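Ticket 851: Left arm stops short when closing upper fridge door
Project: Prornivix (biped, shared workshop)
Component: left arm, shoulder and elbow / motion layer
Priority: normal
Status: resolved, one item left open
Opened: 08/09/2022
Reported by: Miłosz Wieczorek

Summary
The put-away routine is supposed to take a bottle from the refrigerator, stand it on the desk and close the upper door. The last step fails intermittently. The arm goes up to the door edge, begins the push and halts with a following error on the left elbow. The routine then times out and the robot holds position until the operator releases it.

Setup
Robot on its own feet, no gantry. Onishi actuators in shoulder and elbow, firmware as delivered. Motion layer is Brirkex, stock config except for the arm limits. Power and data come in over the tether at the back. Refrigerator in the corner, desk along the wall to the left of it.
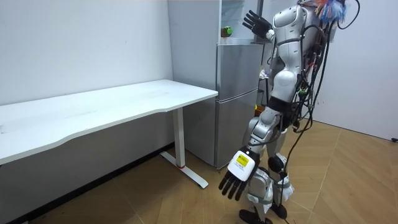 Steps to reproduce
1. Stand the robot at the floor mark facing the refrigerator.
2. Load the put-away routine and skip to the door step.
3. Run at normal speed.
4. Repeat. The fault does not show on every run. In the first batch of 30 it came up often enough to stop work on anything else.

Expected: door closes, arm retracts, routine reports done.
Seen: elbow error, arm held at height, log line "L_ELB follow err > limit".

Log entry 1
Checked the obvious things. Elbow connector reseated, no change. Bus voltage steady through the push. Actuator temperature normal at the moment of the fault, so this is not thermal derating. Swapped the left and right elbow driver boards. The fault stayed on the left side, which clears the board.

Log entry 2
Ran the same trajectory with the robot turned away from the refrigerator so the hand pushed on air. No faults in 70 runs. The fault needs load on the hand, or it needs the robot to be standing in that particular spot. Did not separate the two at this point and should have.

Log entry 3
Raised the following error limit on the elbow as a test. The fault went away and the shoulder started to complain in its place. Put the limit back. Please do not use this as a workaround - the shoulder has less margin than the elbow.

Log entry 4
Tether routing is the next suspect. The bundle was tied at the waist with very little slack above the tie, and the arm has to go well up to reach the top of the door. With the robot on the mark, the wall side of the bundle also gets pulled when the torso leans. On the desk side there is nothing to snag on. The bottle with the green cap stands near the end of the top, to the left of the raised hand, and the only cable over there is the thin one hanging in a loop from the wrist area. I moved that loop by hand at full reach and it has plenty left. 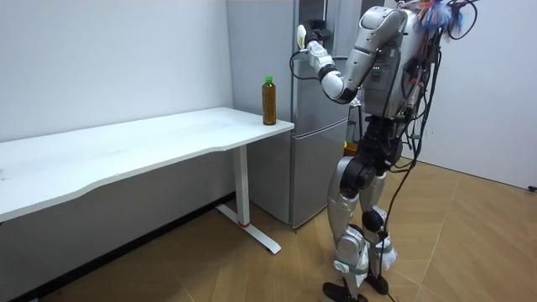

Log entry 5
Cut the waist tie and moved it down, leaving a service loop above it. Same mark, same routine, normal speed. The fault rate dropped but did not reach zero. So the tether was part of it and there is a second cause.

Log entry 6
Went through the arm limits file line by line. The payload entry for the left hand was still the one from the old gripper, 300 grams lighter than the hand fitted now. Gravity compensation was therefore short on every raised pose. In free air the controller absorbs the difference. With door contact added, it runs out. Corrected the payload entry, reloaded, confirmed the new value in the Brirkex console and repeated the air test for a baseline.

Checked the head camera while the arm was down, in case the door pose estimate was drifting and making the arm push at the wrong depth. The estimator takes its reference from the seam between the two doors and from the left edge of the upper door. 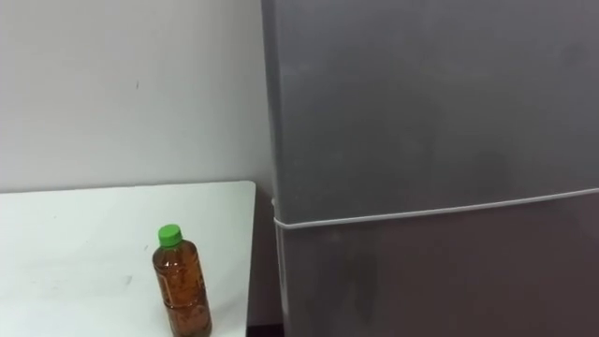 The pose estimate held within tolerance over a long static capture, and restarting the estimator gave the same pose again. Vision is ruled out. I left the estimator settings alone.

Log entry 7
Final batch with the new tie point and the corrected payload: 30 runs, no faults. Shoulder current lower than before on the same trajectory.

Resolution
Two causes. Tether tied too high at the waist, and wrong payload value for the left hand. Both corrected. Config committed to the Prornivix repository, tie point marked on the hip cover with tape.

Open item
The right hand payload has not been checked. It was changed at the same time as the left, so the same mistake is likely. Use the Fidanmont bench scale, not the kitchen one. Moved to a separate ticket, due before the November build day.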